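Print this ticket | E-mail this ticket

Ticket 148: Label printer skips every third label
Status: Open again
Product: Ospina desktop printer, firmware 46
Site: Bruvari, packing room

Problem as reported: prints two labels beautifully, feeds a blank, prints two more. The blank comes out with the same confidence as the others.

9:10 a.m. Power cycled. Power cycled again, with feeling. No change.

9:40 a.m. Ran gap calibration from the front panel. It spat out 10 labels, declared success and went back to skipping.

10:15 a.m. Swapped the Grakutine roll for an older one from the cabinet. Printed 95 in a row without a blank. Put the Grakutine roll back and got a blank on the third label. I am starting to see a theme — the printer saw it before I did.

11:00 a.m. Measured the gap between labels on both rolls. The new stock is a hair narrower. The driver is still set for the old one, and the setting is grayed out for everyone who might want to change it. 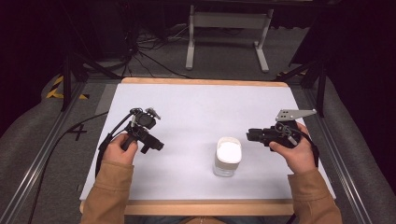
Reply from Zusport support: the gap setting is locked by the site profile, so please have an administrator unlock it, enter the new value and calibrate again with the cover closed.

1:30 p.m. The cover was closed the first time, for the record. Unlock requested. The form wants a label stuck to it, so I used one of the blanks.

3:05 p.m. Unlocked, new value in, calibrated. No skips so far. Leaving this open until the roll runs out.

2 comments | 0 shares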